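3.2 Storage Habits in Small Households

Lacroix and Matar surveyed 200 households in Ulside on how often kitchen and desk items are put back after use. Items kept in a closed cabinet were returned less often than items left on an open surface, and the gap was widest in homes with 3 or more residents.
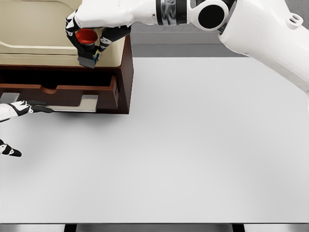

Figure 14. Rendered view of a dark brown wooden cabinet on a pale table surface, with a red rounded object held over it.

Reported search time did not vary with cabinet size. Bañez found a similar result in Estgate, although that sample excluded shared housing.

Shares 14 Comments 3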